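Open day at Trateck, and my small turn with the gripper

Last month I went to the open day of Trateck, together with my colleague Ekua Abubakari from the packing department. We work at Jilport, a warehouse company of modest size, and our manager wanted that somebody looks at these robot arms before we have one more meeting on the subject. The train took us two hours and I slept for most of the way.

The first part was indoors. A young engineer named Ayantu Workneh showed us an arm which takes items from one bin and puts them in another. They call the system Zakaria, I forgot to ask why. It is slower than I had imagined from the videos on the internet. When it took a bag of rice it stopped for a moment above the bin, like a person who came into a room and does not remember the reason. Then it continued. Ekua timed it on her phone and wrote the numbers in her notebook, but she did not want to show them to me until we were on the train again.

I asked how many recordings they used to teach it. Ayantu said 3147 for this task, and that 690 of these were made again after they changed the finger pads. I found this the most interesting moment of the morning. In our company we speak always of the price of the machine, and we never speak of the hours of the people who must show it the work. She told us that a new product with a strange shape can need 700 more recordings. We have at Jilport a lot of products with a strange shape.

There was also a talk by a man from Clirnen, who make the software for the bins. I must confess I did not follow all of it. The slides had very small letters and we were sitting in the last row. If somebody who reads this was also there and understood the part about damaged labels, please write to me, I would be thankful.

Lunch was soup and bread. The soup was good.

In the afternoon they let the visitors try how the recordings are made, and this was what I had waited for. You do not need the robot for it. You hold the gripper in your own hand, with the camera on it, and you do the task yourself. My first thoughts were that it would be easy, and they were wrong, for the reason that my hand wanted to use the fingers it does not have. I closed too fast and I came always a little from the side. Ayantu said to slow down and to look at the pads and not at the thing. She was right, it helped me. The practice was outdoors, at a shiny table with plants and trees near it, between a mug and laptops full of stickers, so it did not feel like a laboratory. The object was a little Starbucks coffee bottle with a green cap, and the pads which hold it are magenta and have ribs. Ekua says the color is too cheerful for a warehouse. I would take it.

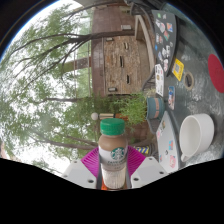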